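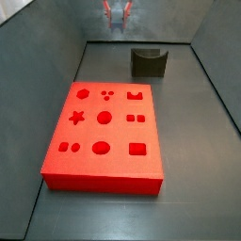

Gekel Publishes Practice Note on Robot Manipulation Claims, Asks Buyers to Stop Accepting Bare Success Rates

FLILTON, March – Gekel, an independent test house for light automation, today released a practice note on how robot manipulation trials should be set up, recorded and reported. The note is short, free to use and, by the company's own account, unlikely to please anyone with a product video to promote.

It grew out of a review of 1,052 logged trials submitted by suppliers who wanted their results checked. Gekel found that many of the records could not be checked at all. Start positions were missing. Operator help went unlogged. In a few files, the rule for what counted as a success had been changed partway through the run, with no note of who changed it or when.

"A percentage on a slide tells a buyer very little," said Imtiaz Abeysekara, who leads the review work at Gekel. "I want to know where the part was when the trial began, who was allowed to touch it, and what happened to the runs that aren't in the total. If a supplier can't answer that, I don't see why anyone should pay extra for the number."

The note uses plain tabletop tasks as its reference work, among them a red shape-sorter block with nine recesses in a three-by-three grid and a black cradle-shaped holder. Gekel does not claim that such tasks predict how a robot will do on a production line. It says the opposite at some length. A simple task is useful for testing the paperwork, and a supplier who keeps poor records on a toy block should not be trusted to keep good ones on a packing cell.

Existing guidance comes in for criticism too. Abeysekara said much of the good-practice material now passed around the trade is written so loosely that any lab can say it complies. "Words like 'representative' and 'suitable' do a lot of work in those documents," he said. "We took out as many as we could. There are still 2 left and I'm not happy about either of them."

What the note asks for

1. Write the success rule before the first trial. A later change starts a new series, and the old results stay in the file.

2. Record the start position of every object in the workspace, including objects the robot is not meant to touch.

3. Log every human intervention, however small. Nudging a part back into reach counts.

4. Keep a view from the wrist or gripper as well as a fixed view of the workspace, and store both under the same trial number. One camera can miss a contact that the other picks up. 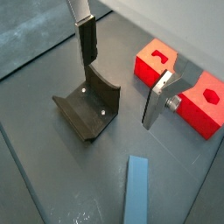 5. Report failures by type. "Other" may be used, but each entry under it needs a written line of explanation.

6. Name any fixture that is fastened down, and say so in the results. A holder that can't slide makes for an easier task.

Two suppliers, Amano and Elline, have agreed to try the format for up to 12 months. Gekel will publish their records whether or not the results are flattering – a condition that several other firms turned down.

The company is not offering a certificate, a badge or a logo. Abeysekara said he had been asked for one repeatedly. "People want something to put on the box," he said. "They can put the trial log on the box."

Comments on the draft wording of items 3 and 6 are open to anyone who runs or buys manipulation systems. Gekel asks that they come with data.

About Gekel

Gekel checks test records for makers and buyers of light automation. It is based in Flilton and does not sell robots, grippers or control software.

Press contact: Gekel press desk, Flilton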